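Lundi 7 octobre 2024

Cahier, relevés de terrain, parcelle Hellbridge (lot nord). Repris au propre le soir, enfin à peu près.

Arrivée 8h, brouillard, on voyait pas le fond du pré. Muireann déjà sur place avec le plan cadastral et les bottes. Attendu que ça se lève avant de sortir le GPS.

Bornes : retrouvé celles des angles NO et NE, tête bien dégagée. Angle SE introuvable, ronces jusqu'à la taille. Fouillé à la pioche dans un rayon de 2 m autour du point théorique, rien. Soit arrachée au moment du curage du fossé, soit jamais posée. L'ancien propriétaire (M. Cullinane, Darragh de son prénom, eu au téléphone à midi) dit qu'il y avait « une pierre avec une croix ». Pas vu de pierre. Il rappelle s'il remet la main sur le croquis de son père.

Conséquence : la contenance annoncée par l'agence Skondham ne tient pas tant qu'on a pas ce coin. Ne PAS envoyer de surface à Catríona avant. Elle va relancer, tant pis.

Accès : chemin empierré depuis la route, 6 m de large à l'entrée, ça se resserre après le portail. Ornières profondes côté gauche. Passage possible en voiture ce matin mais j'aurais pas tenté avec la remorque. La servitude figure à l'acte de vente de la parcelle voisine, pas dans le nôtre. À vérifier chez le notaire, demander la copie complète, pas juste l'extrait.
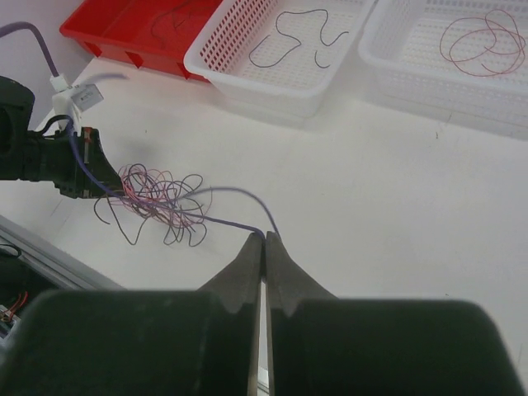

Ruisseau : longé la rive sur toute la limite ouest. Berge effondrée à deux endroits, dont un juste sous la clôture, le piquet pend dans le vide. Si la limite c'est le milieu du lit et que le lit a bougé, on a un autre problème. Edileuza pense que l'acte dit « la rive » et non l'axe. Relire.

Ligne électrique : emprise fauchée récemment, on circule bien dessous. Pris 22 points le long, fichier rangé dans le dossier Hellbridge/lot nord. Attention le point 14 est faux, j'ai tapé la mauvaise hauteur de canne. Corrigé à la main sur le carnet, pas encore dans le fichier.

Test de percolation : trois trous, tarière manuelle. Terre végétale correcte en haut de pré puis argile grise assez vite. Trou du bas : de l'eau au fond avant même qu'on verse. Mauvais signe pour un assainissement classique. Trou du haut nettement mieux, c'est là qu'il faudrait mettre la maison si quelqu'un construit un jour. Natalina passe jeudi avec le matériel Prarnance refaire la mesure propement, on comparera.

Divers
- ruban de 100 m, l'enrouleur coince, à démonter ou racheter
- rendre la débrousailleuse à Dunne
- peinture fluo : reste une bombe
- Muireann garde les clés du portail

Question de Catríona par message, 16h : est-ce qu'on peut vendre en deux lots ? Ma réponse provisoire : sur le papier oui, mais le lot du bas n'aurait ni accès direct ni sol correct, donc qui l'achète à part le voisin. À discuter avec Edileuza. Le voisin serait preneur du bas d'après Darragh, à prendre avec des pincettes vu qu'ils se parlent plus depuis le mois de mars.

Reste à faire : borne SE (détecteur de métaux ? si c'est une pierre ça servira à rien), acte complet, correction point 14, photo de la berge à marée basse non pas marée, à l'étiage, je fatigue. Retour sur site avec Natalina jeudi, prévoir cisailles et gants pour les ronces.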